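Search this notebook
Enter keywords

March 20, 2023

Dye bench. Cold in here again, the heater takes until noon to make any difference, so I'm writing this with my coat on while the big pot comes up.

Picking up where I left off with the madder. The January skeins are finally all rinsed and labeled and hanging on the rail, and I've had a proper look at them in daylight (north window, not the tube lights, which make everything look like salmon). The alum batch is the best thing I've done on this wool. It's a real brick red, a little orange where the skein was folded, and it hasn't bled onto the white cotton tie at all. The batch with no mordant went the color of weak tea with a bit of peach in it. I sort of love it, but I wouldn't sell it to anyone, as I'm sure it'll fade by fall.

For anybody who picks up this notebook later: the wool is the Kurnura two-ply, the undyed one that comes on the fat cones. I wind it off into skeins and tie each one loosely in figure eights. LOOSELY. I pulled the ties tight on the first lot and got pale stripes at every single one, and I've been finding them in the knitting ever since!

Scouring went the same as before. Warm water, a squirt of the Wondis wash, no stirring, let it sit until it's cool enough to put my hands in. The water came out much dirtier than I expected for a yarn sold as clean. I did it twice and I'd do it twice again.

Now the pot. I've been keeping madder at 55 degrees (Celsius, the dial on this thermometer doesn't do anything else) and I'm more and more convinced that the heat is where I was going wrong last year. I used to let it creep up toward a simmer because I was impatient, and everything turned brown. You can watch it go. The red sits there looking lovely and then you turn around to answer the phone and it's gravy. So I now stand over it with a book and turn the ring off and on. The old hot plate has no idea what "low" means, it's either on or it's off, and I've wrapped the pot in a towel to even things out. It looks ridiculous and it works fine.

Pot weights, so I don't have to go looking: 1,000 grams of dry wool altogether, split across the two pots, and 30 percent of the weight in ground root for the light pot. The dark pot got equal weights, root to wool. I soaked the root overnight in a paint strainer bag, squeezed it out, and saved the first liquid in a jar because it's quite yellow and I'd like to see what it does by itself. My guess is a sad mustard. We'll see.

What I really wanted to get down today is the pink question, which has been bugging me for weeks. Everybody wants pink. Whenever I put skeins out, the red gets admired and the pink gets bought, and I only ever make pink by accident, out of exhaust baths at the end of the day when I'm tired and not writing anything down. So I've got no recipe. I've got a shoebox full of gorgeous pinks and not one number to go with them, and that's really silly of me.

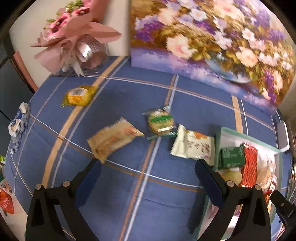 Villanueva, when I moaned about this over the phone, thought I had it backward and should quit chasing pink out of leftover baths altogether: put in a tiny amount of fresh root, use plenty of water, and leave the skeins in cold for 2 days, with no heat whatsoever. Exhaust baths give you whatever the red left behind, was the argument, and that's a different mix every time, so of course none of them match. I grumbled a bit and then wrote it on the wall, because it does make sense.

So that's the plan for the small skeins. Cold bath in the white bucket with the lid, root at a very low percentage (I'll start at three and work up), a spoonful of chalk because our water is soft, and no peeking except to turn them in the morning and at night. I'm setting an exhaust bath beside it with the same size of skein so I've got something to compare with. If the cold one comes out streaky I'll know it needed more turning. If it comes out salmon I'll blame the root.

About the root, actually, one gripe. The new bag is ground much finer than the old one and it gets through the strainer bag and into the wool, and then you're shaking red dust out of dry skeins over the sink for half an hour. I tried doubling the bag. Better. I also tried an old pair of tights, which was better still, but they stretched to about the length of the bench when I lifted them out and dripped on everything, including me.

Mordant notes. Still on alum with a little cream of tartar. I tried leaving the tartar out on one skein and honestly couldn't see a difference in the color, though the wool felt a touch stickier in the hand when I wound it. Could be my imagination. The Flovadex scale is drifting again, by the way. It gave me three different answers for the same spoonful of alum, so I swapped the battery and then it gave me the same answer three times in a row. Please check it against the brass weight before you trust it with anything small.

Light test: the card of samples in the south window has been up since January. Half of each strip is under foil. I lifted the foil this morning and the alum red is nearly the same on both halves, which made me very happy. The onion skin has dropped a lot. The avocado one is gone, just beige, and I'm not going to bother with it again no matter how many pits people save for me.

Things I need before the next round:
more cotton tape for labels, the kind that takes laundry pen
a second lid, the dented one doesn't seal
pH strips (the last tube got damp)
gloves, medium

Pot's at temperature now. Skeins in, towel on, ring off. Cold bucket started right after, lid on, pushed under the bench where it won't get kicked. First turn tonight before I lock up.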